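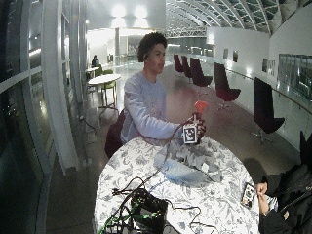 4 min read

Section 3. Booking a ride for somebody else

If you've worked through Sections 1 and 2, you already have Plakesby on your phone, your Drinex card is linked, and you've probably taken a ride or two of your own. Good! This section covers the thing most people ask us about next: how to send a car for your mother, your neighbor or your teenager when you aren't going along yourself. The passenger doesn't need an account, or even a smartphone. Any phone that can get a text message or a call will do.

Set aside a few quiet minutes for the first one. The second goes much faster, I promise.

Adding a passenger

1. Open Plakesby and tap your initials in the top corner.

2. Tap People I Ride For, then Add Passenger.

3. Type the name the driver should call out at the curb. Use whatever the person really answers to. If your grandfather has been "Buddy" since grade school, put Buddy.

4. Enter the passenger's phone number, area code first. If it's a landline, slide the Landline switch over and our system will phone with the car details in a slow, clear voice, and repeat them if the passenger presses 1.

5. Choose a pickup note if you'd like one. You have 100 characters, and they go further than you'd think: "Side door, uses a walker, please ring bell" fits nicely with room left over.

6. Tap Save. The passenger gets a welcome message with your name in it and has to reply YES (or press 2 on a landline) before you can book.

Note: The welcome message expires at midnight. If your passenger missed it, open their name and tap Send Again. It doesn't matter how many times you do this.

Booking the ride

1. From the main map, tap the small arrow next to your own name and pick your passenger from the list.

2. Check the pickup spot. The app starts with where you are, so you will nearly always need to change it. Type the passenger's address, or press and hold the map until the pin drops.

3. Enter the destination. In Sternthorpe you can also choose one of our 151 marked pickup points, which show up as green dots. They're handy for the hospital and the Portela shopping center, where there are so many doors that drivers and passengers can miss each other entirely.

4. Pick Now or Later. Later rides can be set up to a month ahead, so if you know in February that Dad has eye appointments in March, go ahead and put them in while you're thinking of it.

5. Look over the fare. It appears in large type above the Book button, with any tolls listed underneath.

6. Tap Book, then confirm with your PIN.

Caution: Your card is charged, even though you aren't in the car. That includes waiting time past the first five minutes and any stop the passenger asks the driver to add. Please talk this over together before the first ride, and consider setting a limit, as explained next.

Setting a spending limit

1. Go back to People I Ride For and tap the passenger's name.

2. Tap Limits.

3. Enter the most you want to spend on a single ride, and then the most for a month. You can enter any whole dollar amount up to $1,000 in the monthly box.

4. Decide what should happen if a change would push the ride over the limit. Ask Me sends you a message and gives you three minutes to answer. Decline tells the driver to keep to the original trip.

5. Tap Save Limits.

Note: A limit never ends a ride partway. Once your passenger is in the car, they'll be taken to the destination you booked, whatever traffic does.

Following along

While the ride is under way you'll see the car on your map, along with the driver's first name and plate number. Tap Share Trip if a brother or sister wants to watch too. When the car arrives, you'll get a short message and, a little later, the receipt. Have a look at it while the trip is fresh in your mind. If the pickup, the drop-off or the total seems off, tap Something's Not Right at the bottom and tell us in your own words.

To remove a passenger, open their name, scroll to the bottom and tap Remove. Rides already booked for that person stay on your calendar until you cancel them one by one under My Rides.

Next: Section 4, Lost items and how to get them back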